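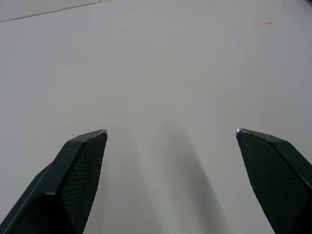
Vorkside Business Awards Luncheon: hall safety walk-through, with my comments
Mar 19, 2026

Exits
Both side doors open from the inside — OK. Front door sticks at the bottom. I leaned on it and it gave, but I want it planed before we have 240 guests behind it!
Exit signs lit: yes, both.
Posted room limit: 600. We're well under.

Fire
Extinguishers: tags current since January. The one by the kitchen was hiding behind a coat rack (rack moved, please leave it moved).
Candles: none, please. Gosurine wanted some on the sponsor tables and I said battery ones or nothing.

Tables and aisles
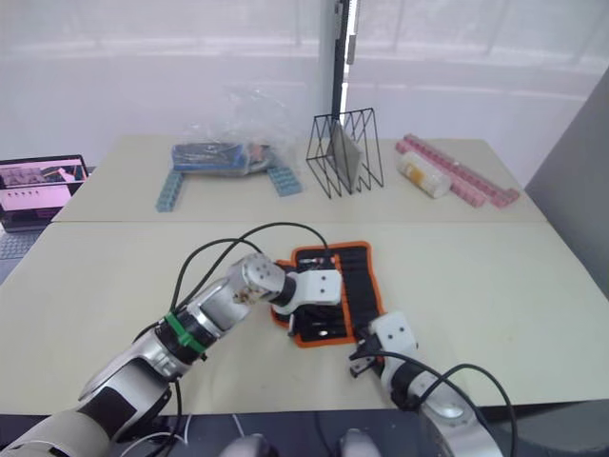 The guest tables go in rows this year, and I'd like a good wide aisle down the middle for people walking up to get their plaques. Anywhere two tables get pushed together, like the pair with the cream tops, run your hand along the join and make sure they're level, or somebody's iced tea is going over. Chairs tucked in before doors open.

Stage and power
Steps: handrail wobbles on the left. Needs fixing, not tape.
Cords: Paiva's sound people are bringing roughly 200 feet of cable. All of it gets covered where folks walk.

Kitchen
Coffee urns on separate circuits — we tripped one last year with both plugged in together.
Floor mat by the sink curls up. Swap it.

Still open: front door, handrail, mat. I'll go round again once those are done.

Cristóvão Bragança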